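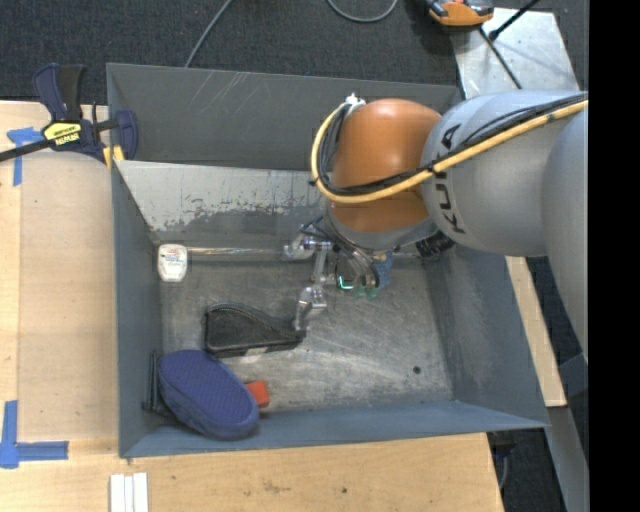 **Subject:** Re: Metal bins or plastic totes for the sorting benches?

Musyoka Makokha wrote:

> The Wenel rep says their powder coat will hold up for years on a sloped bin, and that 3,000 cycles is nothing to it. Plastic from Flundia is cheaper, but I don't trust the corners. I'm leaning toward ordering 30 of the metal ones before the price goes up. Any objections?

One, and it's the paint.

I've heard "years" from every bin seller since I started buying the things. What I'd like to know is what they dropped into it 3,000 times. Foam blocks? Our stuff is zippered cases with stitched edges, and those get dragged across the floor as often as they get lifted.

The sloped panel is where I'd look first. On a worn gray bin the finish goes in jagged flakes low down on the incline, and the floor ends up all streaks and arcs. The high part of the back wall gets off with a few thin scratches. So a sample chip of painted steel tells me nothing, and neither does a glossy photo of a new one.

I'm not sold on Flundia either – Rizvi had their totes in July and the list never heard how that ended. If anybody from Rizvi still reads this, please speak up.

My suggestion is to buy two from Wenel, leave one bare if they'll do it, and run both on the Nudden bench with the black cases. Ask whether the small round hole in the floor comes standard, too. The quote doesn't say.

If the price goes up in the meantime, it goes up. I'd still want to see a used one before we pay for 30.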